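The Doctor Downstairs, by Assunta Sanna
Sasar, paperback, 318 pages

Memoirs by people who worked for the powerful have one built-in problem. The author was close enough to know things and, for the same reason, has every motive to tidy them up. The Doctor Downstairs doesn't solve that problem, and for long stretches it doesn't seem to know it has one.

Assunta Sanna spent her career as a household physician to the Holovko family, who owned the mills and later the newspapers in the port city of Stullmont. She looked after the old man through his final illness, then his widow, then two of the sons. She kept a diary the whole time. We are told this on the back cover, in the preface, and again at the start of the first chapter, so clearly somebody wants us to be impressed by it.

I was ready to be. The trouble is that the diary itself hardly appears. What we get is Sanna, decades later, telling us what the diary says. In 318 pages I found very few passages set off as direct quotation, and most of those are about the weather or the state of the roads. When the old man is supposed to have confessed, at three in the morning, that he ordered the lockout that ruined half the town, the whole speech comes to us in perfect sentences with no entry cited. Maybe he talked that way. Dying men with a high fever usually don't.

The sourcing is thin in other places too. There are 5 pages of notes at the back, and a good many of them send you to other notes. Sanna's editor and translator, Stefaniia Pavliuk, says in her introduction that the original manuscript ran to 1,129 typed pages and was cut "for the general reader." I am a general reader and I would have liked some of it back. What was dropped? Pavliuk doesn't say. She does say that the family was shown a draft, a fact she gives one sentence and then leaves alone. I'd want to know a lot more about that meeting before I believed the chapter on the inheritance, in which the surviving son comes off as a saint.
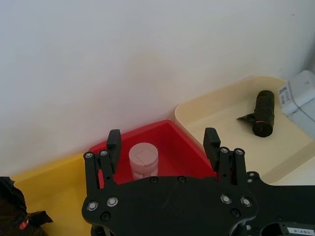
Black gripper over a tabletop with colored plastic trays.

Now the good part, and there is one. The middle section, on Sanna's training and her first post at the Sturklow clinic, is excellent. No famous people are in it, so she has no one to protect and nothing to sell. She writes about learning to set a wrist from a nurse who couldn't stand her, about being paid in eggs, about the long walk home past the rail yard with her shoes in her hand. She gets a diagnosis wrong, a child goes deaf in one ear, and she puts her own name to it. I believed every word. I also noticed that the prose gets plainer here, with fewer adjectives and almost none of the foreshadowing ("little did I know" turns up 3 times in the first two chapters alone).

Then she is hired by the Holovkos and the fog rolls back in. Dinners are described at length. Dresses, too. The widow is "complicated," a word that does a great deal of work and is never explained. The strike, when it finally comes, takes place mostly outside the windows. Sanna treated people from both sides of it, she says, but she names only the ones who were invited to the house.

There is also the matter of medical privacy, which the book waves off in a paragraph. Sanna's argument is that all her patients from those years are dead and that history has a claim on them. Fine, but the widow's illness is gone into in such detail that I felt like putting the book down, and I couldn't see what history was getting out of it. It explains no decision she made and no event in the town. It reads like gossip with a stethoscope on.

As an object the paperback is all right. The type is a decent size and the binding survived a week in my bag. The photo section is poor – small gray snapshots, several without captions, and a family tree printed so tightly that the middle generation vanishes into the fold. The index lists people but no places, so if you want to find Sturklow again you will be flipping pages.

Should you buy it? If you already care about Stullmont and its mills you will probably read it whatever I say, and you should keep a second account of the strike within reach. Everyone else could borrow it from the library and read chapters four through seven. A full edition of the diary, with dates and with the family kept out of the room, is something I would pay for.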